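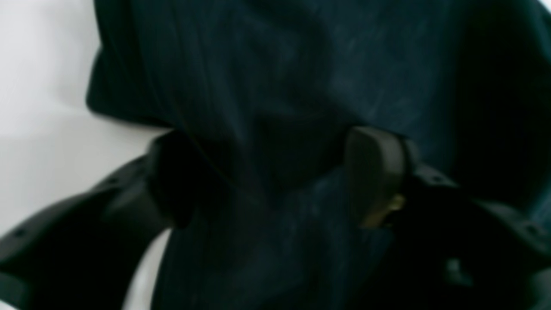 Ticket 307: Dryer stops early, load still damp

Status: closed
Site: Moltlow, ground floor laundry room
Machine: Strebel vented dryer, left-hand of two
Priority: normal

Reported problem
Dryer ends the automatic programme long before it should. Display shows "End" and the drum light comes on. Fleece throws and towels come out damp in the middle. No error code. The right-hand dryer runs the same programme to the finish.

Log

October, 09:10
Ticket opened. Asked the site to clean the lint filter, check the outside vent flap and try one load on the timed programme.

10:45
Site replied. Filter was clean. Vent flap opens freely. A timed run of 60 minutes dried a full load of towels, so the heater and fan are working. Fault seems limited to the automatic programmes.

11:20
Asked site to wipe the two metal moisture strips inside the drum with white vinegar on a soft cloth, leave to air, then rerun automatic. Fabric softener sheets are in use at Moltlow and they leave a film on the strips.

14:05
Slight improvement. Towels fine, fleece throws still damp at the folds. Site had been loading six or seven throws at once. 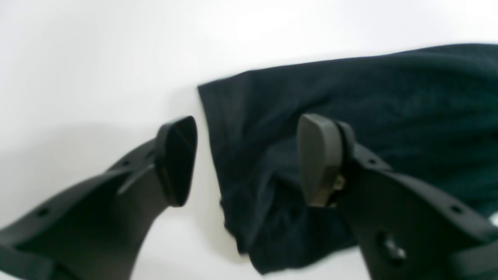
Dark teal fabric, crumpled, on a white surface.

14:30
Advised smaller loads for thick items and to shake each one out before it goes in. A throw that goes in bunched up dries on the outside first and the sensor reads that as finished. Also asked for the dryness setting to be moved up one step.

15:50
Stops early again with three throws. Loading ruled out as the only cause. Visit booked from the Prallden depot.

Visit, 08:40
Back panel off. Sensor lead had worked loose at the connector and one pin was dull. Cleaned pin, refitted lead, added a cable tie to the bracket. Resistance across the strips with a damp cloth was 300 ohms before and 200 after. Exhaust hose had a kink behind the machine, straightened.

09:55
Test load on automatic, three throws. Ran to the end. Dry all through.

Follow-up
Site to stop using softener sheets in both dryers and wipe the strips monthly. Same model is fitted at Sillulness, lead to be checked at the next service there. Spare connector ordered, not yet in stock.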